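Zaid Daher
March 20, 2026

ok so we finally painted the spare room and I have thoughts. short thread

1/ do NOT pick a green off a screen. I bought a full can of Biradell "soft mint" and on the wall it was toothpaste. went back for sample pots like a normal person
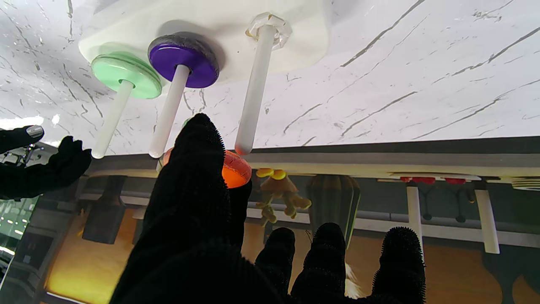

Mint and purple, side by side on white.

2/ second try was a plum from Nondberg. looked great at noon. at night with the lamp on, basically black. put your swatches up and look at them after dinner, please

3/ primer. I skipped it over the old red wall. three coats later still pink in the corners. teh $26 I saved cost me a whole weekend
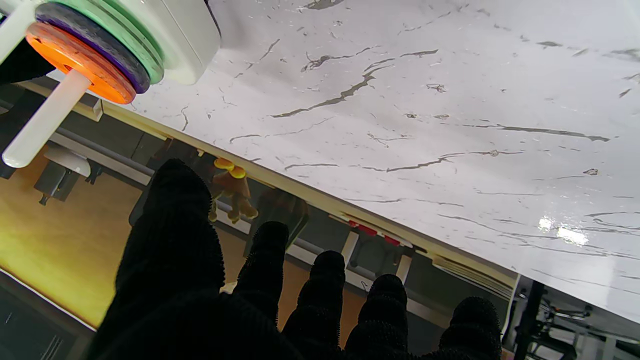

4/ tape: pull it while the last coat's still a bit soft. I waited till morning and took a strip of paint with it. had to redo the window trim, cut in by hand, badly

5/ total was $104 with brushes and the wasted can. not terrible? quote I got in September was way more 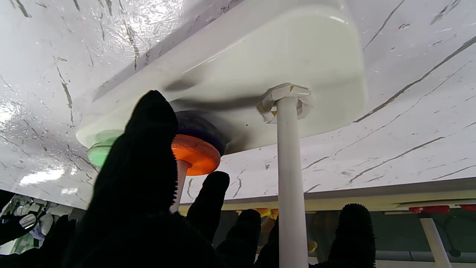
6/ ended up with plain warm white and one plum wall behind the bed. two coats, done. my back hurts. hallway next but definately not this month

50 likes · 26 replies

We use cookies to improve your experience. Accept

Back to top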